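4.2 Glare and shadow on pale work surfaces

Figure 3. A pale countertop under room lighting, with a drink can near the front edge.

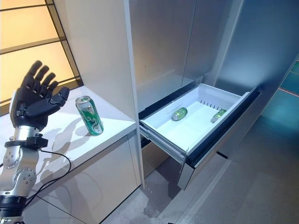
Pale benchtops are the most common choice in the rental kitchens we surveyed, and they are also the surfaces on which residents of the Brilldale units reported the most trouble with light. The complaint took two forms. Some residents described a bright patch that made it hard to judge where the edge of the bench was. Others said that their own hands darkened the spot where they were working. The second effect is mild in Figure 3, where the shadows cast on the white countertop are soft and grey and the green can remains easy to pick out. Colour contrast of that kind matters more than we had expected when the study was planned. Residents with low vision told us they could find a coloured container on a white bench without much effort, but that a white mug or a clear glass in the same position was often knocked over.

We measured illuminance at the benchtop in each kitchen with the main ceiling light on and the blinds closed. Readings were taken at the sink, beside the cooktop and at the midpoint of the longest clear run of bench. The meter was laid flat and the person taking the reading stood back from the bench, except in the final set of readings, when they stood where a resident would normally stand to prepare food. The difference between the two sets is referred to below as body shading.

In the Lewis Street kitchens the ceiling fitting sits in the middle of the room, behind anyone facing the bench. The midpoint reading fell from 700 lux to 90 lux when the observer stood in the working position. None of the residents in those units had mentioned the ceiling light at interview. They spoke of the bench being "dull" or "dirty looking" in the evening, and two had bought plug-in lamps which they kept on top of the microwave. The lamps improved the readings near the cooktop but produced a strong reflection on gloss surfaces, and one resident had turned hers to face the wall.

The Disden units have a strip fitting under the overhead cupboards. Body shading there was small at every position, and readings at the midpoint reached 1000 lux. Glare complaints were more frequent, however, particularly from residents who prepared food while seated. From a seated position the bare tube is visible below the cupboard edge. A shallow timber pelmet had been fitted in one unit by the resident's son, and she rated the lighting as comfortable in all three questions.

Surface finish was recorded as matt, satin or gloss by comparison with a set of sample tiles. We had intended to treat finish as a separate factor, but nearly all the gloss benchtops were in Disden and nearly all the matt ones were in Lewis Street, so the effect of finish cannot be separated from the effect of the fitting. The Erkum building, which has a mixture of both, was being rewired during the November visits and only the daytime readings from that site are used.

Age had less influence on the ratings than we anticipated. Residents over 65 were more likely to say that the kitchen was too dark, but they were no more likely to report glare, and several preferred the brightest setting offered during the trial of the dimmable fitting. Amoah's earlier interviews at Brilldale found the same preference among residents who cooked every day. It may be that people who use the bench often are willing to put up with some reflection in return for being able to see what they are cutting.

4.3 Position of switches

Switch position was noted at the same visits. In most units the under-cupboard fitting is controlled from a rocker at the back of the bench, which seated residents could not reach without leaning over the sink. Results for these units are given with the reach data in Section 5.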